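Eskola Corner Shop Training Rooms
Progress report to the Suter Fund
January 7, 2019
Prepared by Santeri Honkanen

Dear friends at Suter,

Thank you for your patience over the holidays, and for the kind note you sent with the second payment. I had hoped to get this report to you before the year closed, but the practice rooms kept us busier than expected, and I wanted to be able to write about the shelves and the floors properly and not just in passing.

As you know, your grant pays for the small practice rooms at Buvelgate, where people coming back to work after a long break can learn the everyday side of shopkeeping: putting out stock, keeping a display in order, sweeping up, and leaving the place fit for the next morning. We opened in July with 11 trainees and we now have 14 on the list. Most of them had never stocked a shelf in their lives, and a few were quite nervous about it, which surprised me until I remembered my own first week behind a counter.

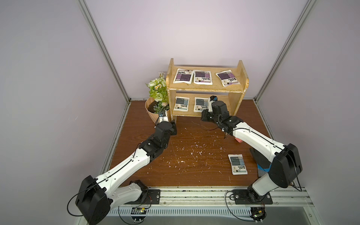

Stocking is the part of the course that has changed the most since my last report. We began with a thick stack of written instructions, and I am a little embarrassed to say how few people read past the first page. Santeri Ojala threw most of it out in the fall and built the lesson on one small two-tier shelf. Packets with the purple and gray labels lie flat on the top board, and the blue-gray ones stand upright against the back on the lower one. A potted arrangement of artificial flowers in tan paper stands to the left of the shelf, and it stays put while the stocking goes on around it. Trainees learn to look at both boards before they add anything, and to check the floor for stray packets. It is a modest lesson, but it carries over well to bigger displays, and the group talks about it a good deal over coffee.

Sweeping has been slower going. Our first plan was to teach it as a separate lesson at the end of the day, when everyone was tired and thinking about the bus home. We have moved it into the middle of the stocking work, so that people get used to working on a floor that needs attention.

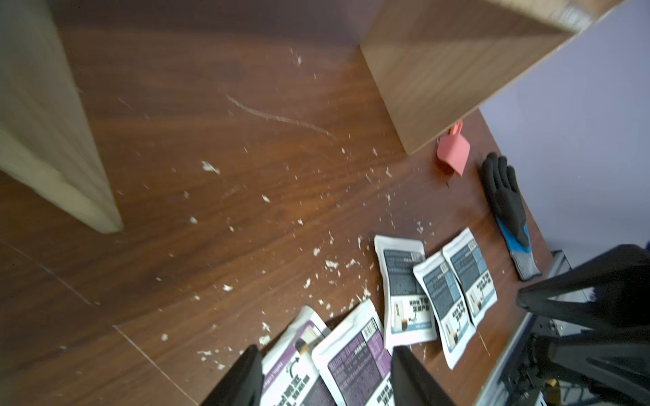 The new order of work also means that stock has to be picked up before the broom comes out, and this is where we still lose time. Some trainees like to clear everything to one side first, others go packet by packet, and we have let both ways stand for now. I would like to settle on one before spring - mostly so that the two groups can swap rooms without confusion.

On the money side, we have spent 2000 of the equipment line on shelving, display goods and cleaning supplies, and 600 is left. We would like to put the remainder toward a second set of practice packets and a few better brooms, if you have no objection. The Plindar checklists have been printed and are in use in both rooms.

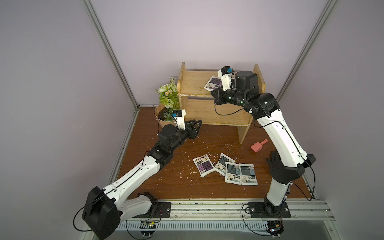
The two-tier shelf and flower arrangement, Buvelgate.

For the coming months we plan to add a short lesson on changing a display over from one product to another, and to ask the trainees who started first to help show the newer ones how the shelf is kept. Santeri Ojala is writing up the lesson now and I will send you a copy as soon as he lets go of it. You would be very welcome to visit, and the coffee is better than it was last time.

With warm thanks,
Santeri Honkanen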